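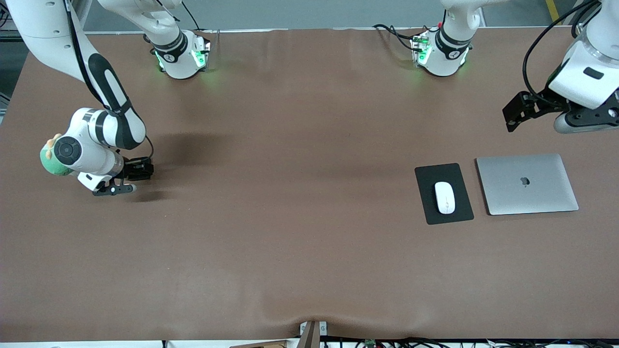 Setting up a desk – notes for session 3

OK, so last time we got through chairs and I ran over (sorry!). Today is smaller stuff: what goes on the desk and where. Please clear yours before you start, even if it takes a while.

I always put the laptop down first, lid closed, and then slide the mouse pad in next to it. Leave a little gap so the pad doesn't ride up on the laptop when you move your arm. Lefties, flip everything I say.

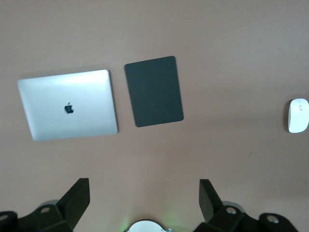 Fig. 2. Laptop closed, mouse pad to its right, narrow gap between them.

Try the pad upright first, then turn it sideways – I go back and forth on this myself. Work for 30 minutes each way and write down which one your wrist liked better.

Niall Baird's handout on cables is in room 207 if you missed it. Sketches of your own desk are due 15th September, pencil is fine!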